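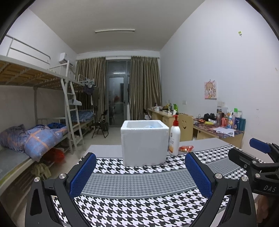
ZINDAU, 03/04/2026 - Plodeo, the ratepayer group that follows spending and safety at the Zindau nuclear plant, is asking Primau to publish the full test records for the plant's emergency diesel generators before it goes ahead with its plan to test them less often. Primau says the change carries no added risk. It may be right, but the papers it has released do not show it. Last fall the company mailed a leaflet to homes near the plant telling people to get ready for a long power outage on their own, and for many of them that would come down to a white foam box set out on the table, houndstooth tablecloth and all. If a household is expected to be ready with that, a company that runs a reactor can be expected to show its test results.

The generators matter because a reactor still gives off heat after it is shut down. Pumps have to keep water moving, and the pumps need electricity. When the outside power lines are lost, the diesels are supposed to start by themselves and carry the load until the lines come back. Zindau has 2 of them, both supplied by Tsuji, and Primau's own safety summary states that either one can do the job alone.

That statement is the ground the whole proposal stands on. Plodeo has read it several times and still cannot tell what it is based on. The summary says the machines have "performed reliably." It gives no number of failed starts. It does not say how many tests were stopped early, or whether a test that was stopped and run again the same afternoon went into the books as one pass or as a failure and a pass. Those are very different records.

Primau wants to move from monthly test runs to one every three months. The company says frequent fast starts wear out the engines and that a machine tested less may last longer. Plodeo accepts that engines wear. It does not accept that wear is the only thing worth worrying about. A clogged filter, a weak starting battery or a relay that sticks will not be found by leaving the machine alone. A fault that appears the day after a test would now sit there for three months in place of one.

What the filing leaves out

The filing runs to 1,000 pages. Most of that is drawings, old letters and copies of rules that anyone could already look up. The part dealing with how the generators have performed takes up 7 pages, and the main table in it has no entries past October of the year before last. Plodeo asked Primau in writing why the table ends there. The reply said later data was "under internal review" and gave no date for when the review would be finished.

Plodeo also asked for the following:

The date and result of every start attempt on both generators, including starts that were stopped by hand.

Repair orders opened in the week after each test.

Any notice from Tsuji about parts, service limits or changes to the maintenance schedule.

The results of fuel sampling from the main storage tank.

Primau declined the first two requests, calling them a burden on plant staff. On the third it said that supplier notices belong to the supplier. It has not answered the fourth. Plodeo finds the burden argument hard to follow. Each test is logged when it is done, and the log has to be kept. Copying a log is office work.

The savings claim

The company's public statement says the new schedule will save 290 staff hours a year and that customers will benefit. Plodeo asked how much would come off the average bill. Primau said it had not worked that out. The rate request now pending does not mention the savings at all, and the line for plant maintenance goes up.

It is possible that the hours will be used for other maintenance, which could be a good thing. If so, Primau should say what work it has in mind. A saving that cannot be found in the rates or in the work plan is not something customers can weigh against a safety change.

Claims about the outside lines

Primau points out that the plant's outside power supply has been upgraded and says a full loss of power is now very unlikely. Plodeo has heard this argument before, about other equipment. The diesels are there for the unlikely day. The same ice storm that takes down one line can take down the one beside it, and the filing treats the two lines as though their troubles had nothing to do with each other. They run along the same road for much of the way into the plant, as anyone who drives it can see.

The company also says other plants have made the same change without trouble. It does not name them. Plodeo would like to know which plants they are, what make of generator they use, and how old those machines were when the schedule changed. The experience of a newer plant with different engines may tell us very little about Zindau.

What Plodeo is asking for

Plodeo is not asking for the plant to be closed, and it takes no position here on nuclear power in general. Its members include people who work at the plant and people who wish it had never been built. The group asks that Primau hold its request until the start records are public and an engineer with no contract with Primau or Tsuji has read them. If the records are as good as the company says, the delay will be short and the company will have a stronger case.

The group further asks that any change be made on a trial basis, with monthly testing to come back right away after any failed start. Primau has said a trial is "not needed." It said the same about a public meeting, then agreed to hold one after customers wrote in. No date for the meeting has been posted.

Written comments on the testing change can be sent to Primau through its customer office or handed in at the plant visitor desk. Plodeo suggests keeping a copy. The group's letters to Primau, and the replies it has received, are available to read on request.

About Plodeo

Plodeo is a group of electric customers in the Zindau area. It is paid for by member dues and takes no money from Primau, from equipment suppliers or from companies that sell power in competition with the plant.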